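Equipment and budget: what we bought and what we'd buy next time

Umut Coşkun and I took on the shopping side of the project, which sounded like the easy job when we split things up. Ha! Our brief was to kit out a hand-held gripper setup for recording everyday tidying tasks, on a student budget, and to leave a sensible plan for whoever picks it up in September.

We started with quotes from two suppliers, Kornell and Zerkus. Kornell was cheaper on the grippers themselves but charged for delivery on every single parcel (we learnt to save things up and order in one go). Zerkus wanted more up front but threw in spare finger pads, and that swung it for me. Umut still thinks we should have gone with Kornell, and we had a fairly long argument about it on the bus back from Drulombridge.

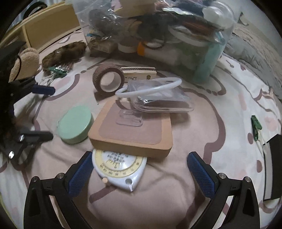 The bit I'd completely underestimated was spares. I'd put down £82 for pads, screws and pivots together, thinking that was generous, and Nevzat Soylu, our supervisor, sent the sheet straight back and told us to price 3 sets of pads on their own line. Fair enough! Storage was missing from my first version too, and so were chargers.

Things to handle cost us nothing, as we used bits and bobs from home: tape, little boxes, clips, a tape measure. I'd keep doing that and put the money into a second pair of grippers from Yüksel, if their lead time comes down. Umut has the latest quote and will add it to the shared sheet.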